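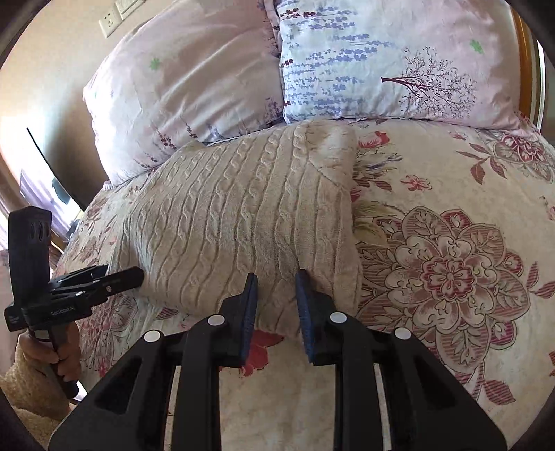 Speaker notes – "The Bed Is the Room"
Millness Library talk, Thursday, June 18, 2020

**Before starting**
- Water, clicker, the bag of pillow covers.
- Say hi to the back row and ask if they can hear me. Last time they couldn't until slide 4.

**Opening (slow down here!)**

Ask for a show of hands: who made their bed this morning? Now, who put a cushion on it? Fewer hands, every time. That second group is who I was before I got hooked on this, and I love this subject, so stop me if I run over.

A bed is the biggest piece of cloth in most homes. You can repaint a wall and wait a week for the smell to go, or you can change a bedspread before lunch and walk into a different room.

**Part 1: Flowers on flowers**

People get scared of mixing prints. I was too. My first bedspread was plain gray for exactly this reason (pause, they usually laugh).

What works for me is size. A bedspread with great big blooms in dusty rose and mauve can take pillows with tiny sprigs, because your eye reads the small print almost as a plain color. Pale pink and lavender sit happily next to each other. If there's a bit of sage green in the leaves, look for a little green in the pillowcase as well. It doesn't have to match. Close is nicer.

Then one bright spot. A single red rose in a pale quilt does more work than a whole red blanket!

Pass around the two Clilter sample squares. Get them back this time.

**Part 2: The knit cushion**

My favorite part. Once you have all that pattern, you want something with no print at all, and a cream cable knit is perfect – all the interest is in the ropes and ribs. Cream sits better with old-fashioned florals than bright white does.

Points to hit:
- Put it flat or let it slump. A corner that flops over looks fine and feels better.
- Knit covers stretch. Buy the insert one size up so it stays plump.
- Wash inside out, cool, in a net bag. Dry flat on a towel and pull the cables straight with your fingers while damp.
- Never hang it by a corner. I have done this. Tell the Susta story (short version, skip the train).

**Part 3: Wood and daylight**

Orange-brown headboards get a bad name and I'll defend them all day. Glossy wood next to pink and cream looks warm. Check your colors by the window in the morning, then again at night with the lamp on, before you cut the tags off.

**Money slide**

The Cárdenas market stall had 108 odd pillowcases in a bin last summer, all singles. Odd ones are great! Two different sprigged cases side by side look more relaxed than a set. My whole bed, quilt included, came to 204 dollars over two years.

**Questions**

Likely ones: pets (short pile only), hot sleepers (fold the quilt down to the foot), ironing (I don't).

Leave 12 minutes. Sign-up sheet for the July mending evening is by the door – mention it twice, and remind them to bring their own needles.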